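## Cardboard card organizers: common questions

**What does the Pronholm organizer hold?**
Game cards and small packets, standing up. The compartments are different sizes, so put the larger items on the left.

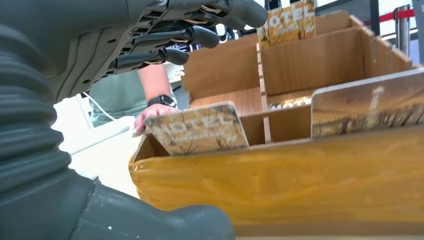 Cards will lean if a compartment is only part full. Add a spare divider (part 2498) to close the gap.

**Can I tape the front panel?**
Yes. Ordinary packing tape is fine. It may wrinkle, but that does no harm.

**Where should I sort?**
On any flat table with room for the box and your loose items. 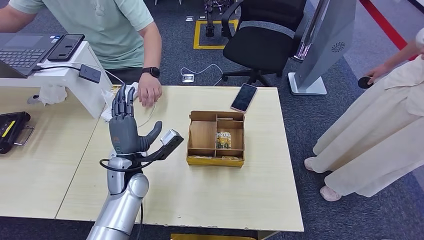 *Open organizer on a wood-grain table, with a small colorful package standing in a central compartment.*

**How many cards fit?**
Up to 800, or 40 per divider section if they are sleeved.

**What do I do with the plastic wrapping?**
Keep it until you have checked all the parts.

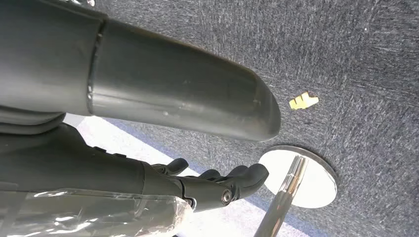 Missing dividers are replaced free if you write to Terner by Wednesday noon for that week's mailing.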